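Taking a group to the Stelby open day – worth it, and what do we ask?

Our men's shed has been offered a spot at the robot open day at Stelby in Clirnenville on 16th April. It's a 226 km round trip in a minibus with a moody clutch, so I'd like to know what we're in for. Has anyone been? Is it a proper demonstration, or two hours of slides and a biscuit? Some of the blokes are expecting to be served beer by something with a face.
Posted by clutchandpray

Ilídio Magalhães

Went to the last one. There are slides, but they're over in 3 minutes if you sit near the back and look restless. After that you get the robots, and you should lower your expectations of speed and raise them of patience.

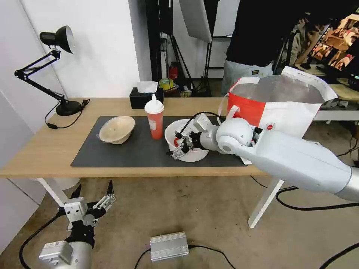 Demonstrations at Stelby run at a table, with people from the lab standing by, and you're free to ask them things while the arms are going. Ask what happens when an object gets moved, as they light up at that one. The props are ordinary kitchen stuff, so don't expect car doors. When I looked in, one gripper was down in a white bowl, with a woven bowl and a tall orange-red cup with a spout further along the mat. My wife does much the same every morning without a grant.

Parking is behind the Coelho building. The sign says 600 spaces and I believe they were counting bicycles. Mind the cables on the floor if any of your lot shuffle.

No beer. Sorry.

ratchet_jo

Stuvier does one as well, bigger hall, more than 1,055 people through the door last April and I saw the backs of most of them. Go to Stelby. Book the early session – by the afternoon the staff have answered "will it take my job" so often they just nod.

kelpie77

is there a toilet near the demo room? asking for my dad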